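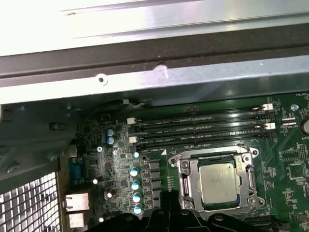
Workshop > Bench Automation > Software Tips

Perception and planning tips for memory and CPU work inside a chassis

Filed under: Vision, Motion Planning, Electronics Bench

These notes cover the software side of working on a server or desktop board while it is still mounted in its case. They were collected at the Tikwood bench, where the planner is Leltau and the perception stack is our own. Most of it should carry over to other tools.

Model the overhang first

A board in a case sits under metal. Load the lip of the chassis panel into the collision world before anything else, and pad it by 2 mm. The approach to the top memory slot is the tightest path on the board, and a planner that knows only the board plane will choose a straight line through the panel. Brackets that hang down at the rear I/O side need their own boxes. A single box around the whole rear corner blocks poses you will want later.

Handle glare before detection

Brushed metal saturates. So does the heat spreader on a processor, depending on wrist angle. Two settings fix most of it:

- Lock exposure on the green of the board. Auto exposure will meter on the panel and leave the slots black on black.
- Mask any pixel that stays at full value across three short exposures. Pass the mask to the depth filter as well as the detector.

Do not try to recover depth on the heat spreader. Fit a plane to the socket's retention frame and work from that.

Find slots by their latches

Black slots stacked close together look alike to an edge detector, and a four-slot bank will often come back as three or five. White latches at the ends are easier. Detect the latches, pair left with right, then fit the slot line between each pair. If one end is hidden, fall back to the slot edges and lower the confidence score so the planner asks for a second view.

Latch state is a separate check. Train it on side views, where the lever angle shows. From directly overhead an open latch and a closed one differ by only a few pixels.

Use silkscreen as a hint

Text such as FAN_REAR or BATT gives a cheap orientation check. Run the reader once per board and compare two or more labels against the board file. Never use text position as a grasp reference. In our log of 1,241 label reads, the errors were mostly at steep viewing angles, where the memory labels suffer worst.

Keep-out zones

Capacitors stand taller than the parts around them and tip over under side load. Give each column one tall keep-out box, from the board surface to 5 mm above the caps. Power chokes beside the socket can share a lower box. Coin cells get a box too, plus a rule that no metal fingertip may cross it at any height below the slot tops.

Cables are the exception. A thin cable looping under the panel moves whenever the case is bumped, so a saved box is wrong by the next job. Re-scan for cables at the start of each run.

The hand blocks the view

With a wrist camera, the fingers cover the lower part of the view, and that is usually where the target is. Take the socket pose from 200 mm out, store it, and finish the move on the stored pose with force limits. Do not let the tracker update once the fingers overlap the target by more than 40 percent. The tracker will lock onto the fingertip and report a steady, confident, wrong pose.

Render the gripper model into the mask at the current joint angles. A fixed mask only works for one finger opening.

Force limits for seating a module

Split the push into two phases. In the first, the module is lowered until contact and the controller checks that both ends touch within a short window. In the second, push alternates between ends. Stop on any sideways force above the limit and back out along the entry path. Replanning from inside a slot gives bad results in Leltau and was no better in the older Paulík scripts.

Log settings with the job

Save the exposure values, mask, board file version and collision world with every run. The Cenuldale bench reused a collision world from a different case in February and spent a morning on planning failures that came down to one bracket.

We use cookies to remember your unit settings and to count page visits. Accept | Manage preferences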